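Kapitel 6
Reibung - warum überhaupt irgendetwas hält
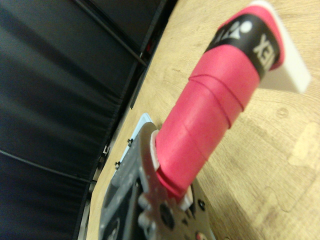
Abb. 6.1: Griff mit spiralförmig gewickeltem Band in mattem Rosa. Die Nähte der Wicklung zeichnen sich als feine Grate ab.

Ich habe mit 20 angefangen, Badminton zu spielen, und in meinem ersten Sommer ist mir der Schläger dreimal aus der Hand geflogen. Einmal in Richtung meiner Doppelpartnerin Meron Gudeta, die mir danach ein Griffband in die Tasche gesteckt hat, ganz ohne Kommentar. Ich war damals im zweiten Semester Physik und konnte die Formel für die Haftreibung auswendig. Geholfen hat mir das auf dem Feld kein bisschen!

In den Kapiteln bis hierher haben wir Kräfte gezeichnet, zerlegt und wieder zusammengesetzt, und fast immer stand irgendwo der Satz »Die Reibung wird vernachlässigt«. Den streichen wir jetzt. Ich gebe zu, dass ich mich auf dieses Kapitel gefreut habe, denn ohne Reibung könnten Sie nicht einmal das Buch umblättern (und vom Stuhl wären Sie vermutlich auch schon gerutscht).

Fangen wir mit einem Versuch an, für den Sie nur einen Tisch und dieses Buch brauchen. Schieben Sie das Buch mit einem Finger an, ganz sachte. Es passiert erst einmal nichts. Sie drücken fester, immer noch nichts - und dann ruckt es plötzlich los und gleitet, und auf einmal brauchen Sie weniger Kraft als eben noch. In diesem kleinen Ruck steckt der Unterschied zwischen Haftreibung und Gleitreibung, der uns bis Abschnitt 6.3 beschäftigen wird.

Die Haftreibung ist dabei eine merkwürdig höfliche Kraft. Sie ist immer genau so groß, wie sie sein muss, damit nichts rutscht, aber nur bis zu einer Obergrenze:

F(H, max) = μ(H) · F(N)

F(N) ist die Normalkraft, also die Kraft, mit der die beiden Flächen aufeinandergedrückt werden. Der Faktor μ(H) heißt Haftreibungszahl und hängt davon ab, welche Materialien sich berühren und wie ihre Oberflächen beschaffen sind. Wer fester zupackt, erhöht F(N). Wer ein anderes Band um den Griff wickelt, verändert μ(H). Schwitzige Hände verändern es leider auch, und zwar meistens in die falsche Richtung.

Ein Zahlenbeispiel: Eine Kiste drückt mit 53 N auf den Boden, die Haftreibungszahl beträgt 0,4. Dann können Sie waagerecht mit bis zu 21,2 N ziehen, ohne dass sie sich rührt. Ziehen Sie nur mit 7 N, dann beträgt die Haftreibung ebenfalls 7 N und keineswegs 21,2 N. Diesen Fehler finde ich in jeder Klausur, bitte streichen Sie sich die Stelle an.

In Abschnitt 6.1 sehen wir uns die Haftreibung auf der schiefen Ebene an, in 6.2 kommt die Gleitreibung dazu. Legen Sie sich dafür schon einmal ein Lineal, eine Münze und einen Radiergummi bereit.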